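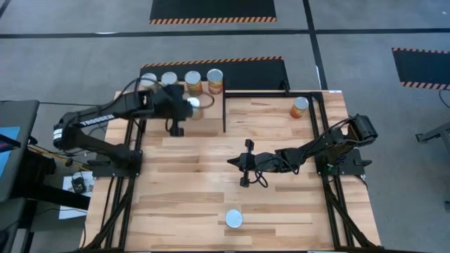 Shop > Comics > Collections > Pukanora

Pukanora: The Collected Stories
Story and art by Theda Haberkorn
Colors by Sang-wook Moon, letters by Effie Gunn
Softcover with flaps, 400 pages, full color
Published by Stultel

The whole lighthouse saga in one fat book! If you followed Pukanora as stapled minis at conventions, you know how hard the early ones got to find (we get emails about the eel story almost every week). All 12 stories are in here, in reading order, along with the covers and a long section of sketches at the back.

For anyone new: Pukanora is a town on a salt marsh where the fog comes in every evening and rearranges the streets. The people who live there have gotten used to it. They tie ropes from their doors to the bakery, they keep a spare coat at the neighbors' place, and they pay a girl named Bang to go out at night and find whatever got misplaced. Sometimes it's a mailbox. Once it's a whole wedding, with the band still playing. Bang is eleven and very good at her job and would like to be paid on time.

Theda started it as a gag strip, and the first couple of stories still have that quick, bouncy feeling, with a punch line at the bottom of each page. Then the lighthouse shows up in "Low Water" and the comic turns into something bigger and stranger. The jokes stay. The panels get wider and quieter, the fog starts to have opinions, and by "The Eel Who Was Mayor" there are pages with no words on them at all that we've looked at more times than we can say.

We love Sang-wook's colors so much. The minis were printed in black and one gray, and going in we were nervous about losing that murky look, but the new version is all greens and dirty yellows, with a warm orange saved for lamps and windows. It makes the marsh feel enormous. The night pages in "Rope Season" were colored, thrown out and colored again, and the second try is a beauty.

Effie relettered everything by hand too, including the sound effects. The foghorn has its own alphabet now. You'll see what we mean.

WHAT'S IN THE BOOK

All the Pukanora stories from the minis, recolored and relettered
"Bang Goes Home," a new story drawn for this collection and counted among the 12
Every original cover, at full size
A fold-out map of the town (it is wrong, on purpose, and Bang has scribbled on it)
Sketchbook pages, with notes by Theda on the parts she would change
An introduction by Kyung-tae Maeng

Kyung-tae's introduction is a treat by itself. He sat at the next table the weekend Theda sold the very first mini, and he writes about old rubber-hose cartoons, about being scared of them as a kid, and about why a drawing that wobbles can be spookier than one that's neat. Read it first or save it for last, it works both ways.

ABOUT THE PRINTING

We printed 1510 copies. The paper is uncoated and a bit creamy, so the blacks sit soft and you don't get a glare when you're reading under a lamp. The pages are sewn, and the book opens flat after you've worked the spine a little. Start from both ends and press gently toward the middle. The map is glued inside the back flap; please unfold it slowly the first time, the glue can catch at the corner.

The cover is the lighthouse drawing from the old poster, redrawn wider to wrap around the spine. The title is plain white ink. We tried a shiny one and it looked like a cereal box.

THE PRINT SET

There's also a set of 4 prints for people who want something on the wall. Theda picked the pages herself: the rope scene, the eel in his sash, the wedding in the fog, and Bang asleep in a rowboat. They come unsigned in a paper folder. You can get the set with the book or without it.

AGES

Kids who like a shiver do fine with it, and we've heard from plenty of parents who read it aloud and do the voices. "The Long Stairs" is the scariest story, and there is a sad death in "Low Water" (not Bang, not the dog). No swearing, unless you can read foghorn.

A NOTE FROM THEDA

"I drew most of this at a kitchen table, after work, and I never had a plan for it. I'd get to the bottom of a page and think, well, what's around that corner? So if the town doesn't make sense, that's me as much as the fog. Bang was meant to be in one story. She just kept turning up on time, and I kept giving her things to carry. I hope you like spending a while with her."

IF YOU LIKED THIS

Restell, by Do-yoon Byun, is the closest thing on our shelves. It's about a retired stunt diver who buys a motel with a bottomless pool, and it has the same mix of silly and eerie, with much looser brushwork. Do-yoon also drew the tiny guest strip in the Pukanora sketch section, the one with the crabs.

SHIPPING AND STORE ORDERS

Books go out flat in a stiff mailer, wrapped in paper. If yours shows up with a crushed corner, send us a photo and we'll mail you another. Shops and libraries can order straight from us at the usual discount, and we're happy to put in a few of Effie's foghorn bookmarks, just say so in your email. Theda signs at shows when she can get to them and loves being asked to draw the eel.

Page updated 7/12/18

Contact Stultel | Store orders | © Stultel, art © Theda Haberkorn | Back to top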